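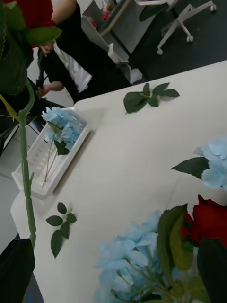 Darlene Sawatzky says she never set out to sell flowers. She had a gift shop in Sutherland, a slow month in February, and a shelf by the door that she wanted to fill with something that would not wilt before it sold. "I bought 24 rose stems to fill a gap," she says. "By the end of the week I was taking orders for them, and I had no idea what I should be charging."

Chapter 7
Setting a Price

Most owners of small shops set their first prices the way Sawatzky did. They look at what they paid, think about what a customer might accept, and pick a number between the two. Sometimes the number is a good one. More often it is too low, and the owner does not find out until the bills for the quarter come in.

This chapter covers the three methods of pricing used most often in small retail: cost-based, competition-based, and value-based. It then turns to markdowns, which many new owners treat as a sign of failure and which should be part of the plan from the beginning. The case followed throughout is Sawatzky's shop, Tevetti, and its line of artificial flowers. You will need the terms fixed cost, variable cost, and gross margin from Chapter 6. If you are unsure of them, review that chapter first.

7.1 What a Price Has to Cover

A price has to do several jobs. It pays for the item itself. It pays a share of the rent, the lights, the wages, and the insurance. It also has to leave something over, or the owner is working for free.

Sawatzky bought her first stems from a wholesaler called Wavholm for $3.00 each. She sold them for $4.00 and believed she was making a dollar on every stem. On the full order of 24 she took in $96 against a cost of $72, a difference of $24. Freight on the order was $18, and she had left it out. Tissue and ribbon came to $6 more. The order broke even before a cent had gone toward rent.

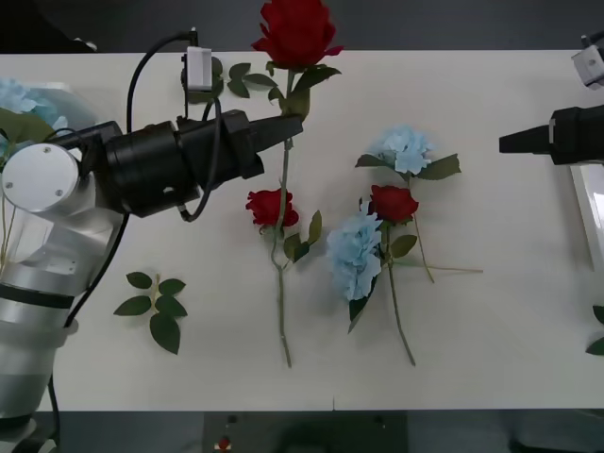

The full cost of getting an item onto the shelf and ready to sell is called its landed cost. It includes the supplier's price, freight, and any duty or handling charges. Packaging given to the customer is sometimes counted separately as a selling cost, but a small shop can add it in without doing any harm. For Sawatzky's stems, the landed cost with packaging was $4.00. Her price was $4.00. Nothing was left.

Landed cost changes with the size of the order. When Sawatzky later ordered 300 stems, Wavholm dropped its price to $2.40 and the freight came to $45, or 15 cents a stem. Packaging stayed at 25 cents. Her new cost was $2.80. She was also holding far more stock, and that stock took up a back shelf for most of the year. We return to the cost of holding stock in section 7.5.

7.2 Markup and Margin

These two words are often used as if they meant the same thing. They do not, and mixing them up is one of the most common errors in a first business plan.

Markup is the amount added to cost, stated as a percentage of cost. Margin is the same amount stated as a percentage of the selling price. Suppose an item costs $2.80 and sells for $5.60. The difference is $2.80. The markup is 100 percent. The margin is 50 percent.

Doubling the cost in this way is known as keystone pricing. It is easy to remember and easy to work out at the counter, and many gift shops start there. It has limits. A fragile item with a high rate of breakage may need more than keystone. A well-known item that every shop on the street carries may not support it.

Sawatzky used keystone for her second order and rounded up to $5.75. A competing store, Zerkura, was selling a similar stem for $4.95 at the time. She lost a few sales to it — she could name the customers — but the line made money for the first time.

Key Terms

Landed cost: the full cost of an item by the time it is ready to sell.
Markup: the amount added to cost, as a percentage of cost.
Margin: the amount added to cost, as a percentage of selling price.
Keystone pricing: setting the price at twice the cost.

Check Your Work

Before going on, take one item sold in a shop you know and estimate its landed cost. Write down each charge on its own line. Then work out the markup and the margin at the present price. Keep the sheet, as you will use it again at the end of section 7.4.

7.3 Looking at the Competition

A shop does not set its prices alone. Customers compare, and they remember the prices of things they buy often much better than the prices of things they buy once a year.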